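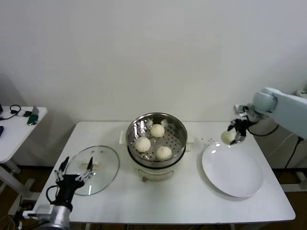 My grandmother baked bread every week of her life and I never once asked her how. When I moved to this country I was thirty-four, and the bread in the supermarket was the first thing that made me feel really far from home. It was sweet, and you could press a slice into a ball the size of a walnut. So I started to learn about yeast, very slowly and with many bricks.

I want to write down what I understand now, mainly about dough that rises slowly, because two readers asked me after the post about rye.

For a long time I believed that dough must be warm. I put the bowl near the radiator, I covered it with a towel and even with my winter coat. The dough grew fast, and I was proud, and then the bread tasted of almost nothing. Later I read that the taste needs time more than it needs heat. Now I mix the dough in the evening with very little yeast, leave it 2 hours in the kitchen and then put it in the refrigerator until the next day. In August, when our apartment is like an oven, I use cold water from the start.

My everyday recipe takes 400 grams of flour. I use the Nieminen flour in the blue bag for this, and when the shop has none I buy Mostex, which drinks less water, so I hold back a few spoons and look at the dough first. The dough should stick to the finger a little but let go again. I can't explain this better. In my language we have a word for it, and in English I have not found one.

Kneading I do by hand. I had a Humard mixer for one winter and I sold it – it was heavy, it walked across the counter, and the neighbor below us didn't like it. By hand you feel the moment when the dough becomes smooth, and you also have ten minutes in which you can't look at your phone.

The same dough, a bit softer and with a spoon of sugar, can be steamed. For this you need patience at the end: turn off the heat and wait a few minutes before you lift the lid, or the tops may fall in and wrinkle. I learned it from an old cookbook I found at the Trarkar flea market, with somebody's pencil notes on nearly every page. Next to the bun recipe is written only "wait!!"

I still have not made my grandmother's bread. Mine has a better crust, I think, but hers had something sour and dark in it that I don't reach. Maybe it was the old wooden trough. My aunt has it now and keeps potatoes in it.

Next time I will write about salt.

13 June 2024

2 comments | 3 shares

Contact | Copyright, all rights reserved | Back to top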